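Gradeo, conversor de vídeo para consolas antiguas
Fabricante: Jadton
Referencia: Gradeo 4
Disponibilidad: en stock
Ficha actualizada el 18 de agosto de 2020

El Gradeo recibe la señal de una consola con salida RGB, vídeo compuesto o S-Video y la entrega por HDMI a un televisor o monitor moderno. Llevábamos desde junio con ganas de tenerlo en la tienda ¡y ya está aquí! 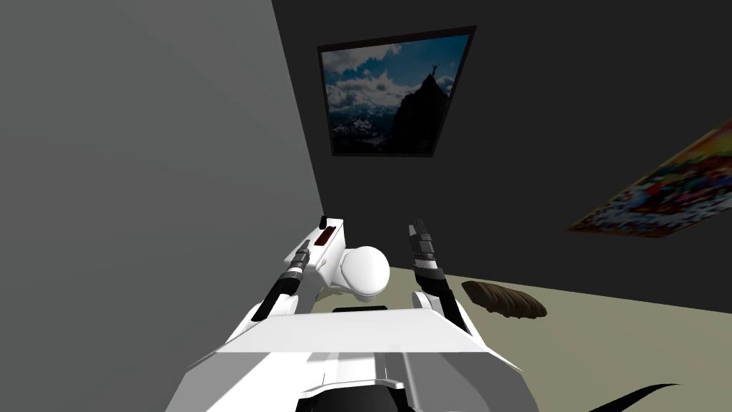
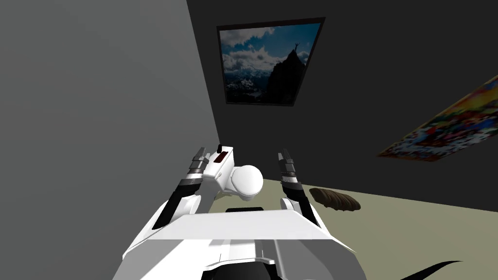
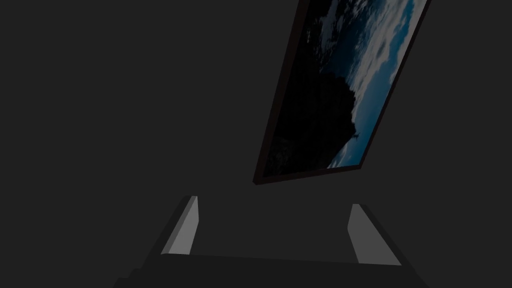
El Gradeo trabaja línea a línea: toma cada línea de la imagen original, la repite las veces que haga falta y la manda a la pantalla sin guardar antes un fotograma entero. Por eso responde tan bien en los juegos de plataformas y en los matamarcianos, donde cualquier retraso se nota en los dedos. También cuida mucho las zonas planas, que es donde otros conversores baratos enseñan las costuras. Una pared lisa de gris carbón, como la de la tercera imagen, es una prueba muy dura para cualquier señal analógica, porque el ruido se ve enseguida sobre un tono tan oscuro y tan uniforme; y un marco inclinado como el del cuadro que hay en ella saca a la luz los dientes de sierra que un filtro mal ajustado deja en las diagonales. Con el Gradeo podéis elegir: dientes de sierra nítidos, como a mí me gustan, o un suavizado ligero que se regula desde el menú.

Entradas y salidas

Entrada de euroconector (RGB con sincronismo compuesto o por luma)
Entrada de vídeo compuesto (RCA amarillo)
Entrada S-Video
Entrada de audio estéreo por minijack, para consolas que sacan el sonido aparte
Salida HDMI con audio incorporado
Toma micro USB para alimentación y actualizaciones

Las entradas pueden quedarse todas conectadas a la vez y se pasa de una a otra con el botón frontal o con el mando. Al encenderse, el aparato vuelve a la última que se usó. Si tenéis un selector de euroconector ya montado en el mueble, el Gradeo se pone detrás y listo, no hay que tocar el resto de la instalación.

Modos de imagen

Vienen 4 modos de fábrica y cada uno se puede editar y guardar encima:

Nítido. Píxel repetido sin filtrar. Para RGB es una delicia, sobre todo en juegos de dos dimensiones con colores vivos.

Tubo. Añade líneas de barrido con intensidad regulable. Conviene subir un poco el brillo del televisor, porque las líneas oscurecen la imagen en conjunto.

Suave. Filtro horizontal ligero, pensado para vídeo compuesto. Los juegos que usaban tramados para simular transparencias (cascadas, sombras, humo) quedan aquí mucho mejor que en Nítido, y a mí me sorprendió lo bien que sientan en una pantalla grande.

Poligonal. Para los juegos en tres dimensiones de los noventa. Aplica un tratamiento moderado a las diagonales y respeta los textos y los marcadores, que en otros aparatos acaban borrosos.

Además de los modos hay ajustes de posición, recorte, relación de aspecto, fase de muestreo y nivel de negro. La fase es el que más dudas genera. Si veis un temblor fino en los bordes verticales, moved la fase de punto en punto hasta que desaparezca y guardad. Cada consola tiene la suya y el Gradeo la recuerda por entrada.

Frecuencias y cambios de resolución

Acepta señales de 50 y 60 Hz en 240p, 288p, 480i y 576i. En las entrelazadas aplica un desentrelazado sencillo, de los que alternan campos, con un parpadeo leve en las líneas horizontales finas. Se puede vivir con ello perfectamente, pero si jugáis sobre todo a títulos en 480i os conviene saberlo antes de comprar.

Algunos juegos cambian de resolución al abrir el inventario o al pasar a un vídeo. En esos saltos la pantalla se queda en negro un instante mientras el televisor vuelve a engancharse, y la duración depende más del televisor que del conversor. El firmware incluye una opción llamada «Mantener salida» que reduce mucho esos cortes a cambio de un pequeño retardo. Viene desactivada.

El firmware Sadowski

El Gradeo sale de fábrica con la versión 7 del firmware Sadowski, que trae el menú en español bien traducido —ya era hora— y la carga de perfiles desde el ordenador. Los perfiles son archivos de texto. Se abren con cualquier editor, se copian y se comparten en un correo sin problema. Hay 17 perfiles incluidos, ordenados por familia de consola, y a mí me han servido como punto de partida incluso con máquinas algo tocadas por los años.

Para actualizar hay que apagar el aparato, mantener pulsado el botón frontal y conectar el cable USB al ordenador. Aparece como una unidad de disco, se arrastra el archivo y el indicador parpadea en verde hasta que acaba. No lo desconectéis mientras parpadea. Los ajustes guardados se conservan, aunque recomiendo copiar antes la carpeta de perfiles.

La carcasa

Se vende en dos acabados: el estándar, en gris claro, y la carcasa Vernetov, transparente con un tinte ahumado por el que se ve la placa. La electrónica es la misma en los dos. La Vernetov lleva unas patas de goma algo más altas y se agradece, porque los cables de euroconector tiran lo suyo y con la estándar el aparato se levanta un poco si el cable es grueso. El peso de ambas con el mando dentro de la caja es de 300 gramos, así que va bien en una mochila si lo lleváis a casa de alguien a jugar.

En la caja

Conversor Gradeo
Mando a distancia (pila de botón incluida)
Cable micro USB
Hoja de montaje rápido en español, inglés y francés

El cable HDMI y el adaptador de corriente se compran aparte. Sirve el cargador de cualquier teléfono que dé 5 V y 1 A. El puerto USB de la tele también suele servir, pero algunos se quedan cortos y entonces la imagen se va y vuelve. Si os pasa, probad primero con un cargador de pared.

Compatibilidad

Funciona con casi todo lo que tenga euroconector, y ahí entran también muchos ordenadores domésticos de los ochenta. Hay que fijarse en el cable: los que llevan sincronismo TTL sin resistencia no se deben conectar directamente a la entrada RGB. Si no sabéis cuál tenéis, escribidnos con la referencia del cable o una foto del interior del conector y os lo miramos antes del pedido.

No admite señales de recreativa a 24 kHz ni de monitor VGA. La entrada por componentes tampoco está, ni con adaptador.

Preguntas que nos llegan a menudo

¿Sirve para capturar partidas? Sí. La salida HDMI no lleva protección y las capturadoras normales la reconocen. Con juegos a 50 Hz, comprobad que la vuestra acepte esa frecuencia.

¿Funcionan las pistolas de luz? No. Necesitan un televisor de tubo y ningún conversor arregla eso.

¿Se puede girar la imagen para juegos verticales? De momento no. Jadton lo tiene en su lista de peticiones, sin fecha.

¿Garantía? Dos años con el fabricante. Las devoluciones se tramitan desde esta misma tienda, con la caja original y el mando.

Productos relacionados: cable de euroconector apantallado Jadton, selector manual de euroconector, carcasa Vernetov suelta para Gradeo, mando de repuesto.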